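Session 9: Puppets, Masks and the Traveling Stage

Last time we stopped at the market square, with the Drovik players setting up their folding booth before dawn. Today we finally get to open the curtain! Please have the Betska script in front of you, because I want to read the quarrel scene out loud.

A booth play ran 35 or 40 minutes, short enough that people would stay standing for it. Watch how fast the jokes come. The miller gets 2 lines before he is hit with a broom, and the crowd would have been waiting for that broom since the drumroll (children especially, who knew the whole thing by heart and shouted it back).
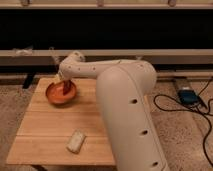

The masks change all this. Once the Foltton troupe put live actors beside the puppets, the actors had to slow down and play with the neck and shoulders, and the quarrel turned into something close to a dance. I love this version. Try one line of it at home with your face completely still and see how much your back has to do.

Terms to know: booth play, half mask, patter, call-back.

For next session: read the Hrubý prologue, both endings, and mark every spot where a character speaks straight to the audience. Bring a scarf or an old hat if you have one. We'll be on our feet for the second hour.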